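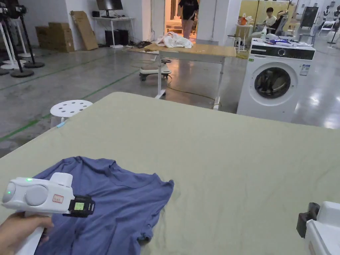
Hellwig Table Cover, Heavy Cotton

Fitted and loose covers for sorting, folding and inspection tables. Woven from cotton canvas, dyed in the piece and pre-shrunk before cutting. Suited to laundries, alteration rooms, charity sorting halls and teaching workshops.

Sizing

Loose covers are cut to the table top plus the drop on each side. Measure the top at its widest point, and give the drop separately. The standard drop is 40 cm. Covers wider than 161 cm are made from two lengths with a flat seam, placed along the long edge of the table so that it stays clear of the working area. Fitted covers have an elastic hem and need a top of even thickness.

Colours

Sage, stone, slate and undyed. Sage and stone are the usual choice where mixed garments are handled, as both dark and light items stand out against them. Slate shows lint. Shades vary slightly between dye lots – order all covers for one room together if they need to match.

Care

Wash at 40 degrees with similar colours. Do not bleach. Tumble dry on low, or line dry and pull the hems straight while damp. Iron from the reverse side. Expect a further shrinkage of roughly 4 per cent over the first few washes, for which the cutting allowance already makes provision.

Fixing

Loose covers may be held with the clips supplied, six to a set. On tops with rounded corners, place the clips on the straight runs only. Adhesive tape leaves a residue in the weave and is not covered by the guarantee.

Ordering

Made to order at our Skarkance workshop. Small swatches are sent free on request. For odd shapes, send a paper template to Frauke Lammers in the cutting room, marked with the top face and the front edge. Orders confirmed before noon are cut the next working day. Covers cut to a customer's own measurements cannot be returned unless faulty.

Related products
Godum Underlay Felt
Hellwig Table Cover, Wipe-Clean
Grokar Edge Clips, set of 6
Replacement Elastic, by the metre

We use cookies to remember your basket and measure visits to this site. Accept | Manage settings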